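4. Surtitles: set-up and running

Covers load-in to curtain. For cue text changes see section 5. If you're on the Clermont rig already, skip to 4.3, the projector stays hung there.

4.1 What you need

Projector, 3000 lumens, long lens
Screen and its two tie lines
Laptop with Flomar installed, plus charger
Second laptop, same show file
Video cable (the long one, gray drum)
Marked vocal score for Flundley, Þorgeirsson's revised version. Not the old one. Page numbers don't match.
Clip light, blue gel

4.2 Hanging and focus

1. Screen goes in above the proscenium, centered. Tie off both ends before anybody lets go of the bar.

2. Projector on the balcony rail. Safety cable first, then the clamp.

CAUTION: Never work on the rail with public or chorus underneath. Ask the stage manager to clear the stalls.

3. Run the video cable down house left. Tape it at every doorway.

4. Power up. Give it a few minutes to settle, then focus using the test page (File, Test Page). Check the small type at both ends, not just the middle.

5. Walk to the back row. Walk to the front row. If the front row has to tip their heads right back, lower the screen and do steps 3 and 4 over. Well, step 4.

NOTE: Lighting will want the haze on early. Get your focus done before that.

4.3 Loading the show file

1. Open Flomar. Open the Flundley file from the desktop folder, not from Recent. Recent has pointed at the March draft before now.

2. Check the last cue number. Should be 692. Anything else, wrong file, close it.

3. Set the background to black and the type to off-white. Pure white glares in the lullaby and Halldóra Kjærgaard will send you a note about it.

4. Set fade to short for Act I. Act II has its own fades saved in, leave them alone.

5. Copy the file to the second laptop. Open it there too and step through a few cues. Sleep mode off on both, notifications off on both, wifi off on both.

CAUTION: Don't let either laptop update itself. Check for pending updates in the afternoon, not at the half.

4.4 Running the cues

1. Follow the score. Don't follow the singers' mouths, don't follow the last night's timing.

2. Cue goes on the first sung syllable unless the score has a green mark. Green = wait for the orchestra chord.

3. Blanks are cues too. Press for them. A line left hanging over an interlude looks like a mistake becuase it is one.

4. The quarrel duet in Act II runs as paired lines, her text on top. Do not split it. Ásdís Zoëga sometimes holds the top note well past the bar line, so keep your finger off the key till the conductor moves.

5. If a singer skips, don't chase. Go to blank (B key), find your place, come in on the next clean sentence. One missing line is fine. Ten wrong ones flashing past is not.

6. Letter scene: the spoken bits have no titles. Sit tight.

NOTE: Kitchen scene cues come fast, 4 to a page in places. Rehearse it with the piano before doing it with the band. Minoru Tanabe can usually give you the slot after lunch, ask him in the morning.

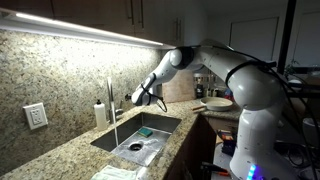
Fig. 2. Kitchen corner with faucet, robot arm at right.

4.5 If something goes wrong

Screen goes blue: cable. Check the laptop end first, then the drum.

Type is cut off on one side: projector got knocked. Don't refocus mid act. Nudge the image over in Flomar with the arrow keys and fix it properly at intermission.

Laptop freezes: swap the cable to the second one, type the cue number, press Go. Practise this. Should take no longer than a page of music.

Type too bright in the night scene: dimmer slider, bottom left. Small moves only.

Nothing at all: call the stage manager on cans, say "titles down", keep following the score so you can pick up.

4.6 After the show

1. Blank first, then house lights, then shut down. Leave the fan running till it stops by itself.

2. Write any late or wrong cues in the back of the score, pencil only, with the page number. Sólveig Grímsdóttir collects them for the text edits.

3. Save the file under the same name on both laptops. No "final", no "final new".

4. Score back in the its box. Box goes to Heiðrún Hviid at stage door, not the dressing rooms.

See section 5 for editing text and adding cues.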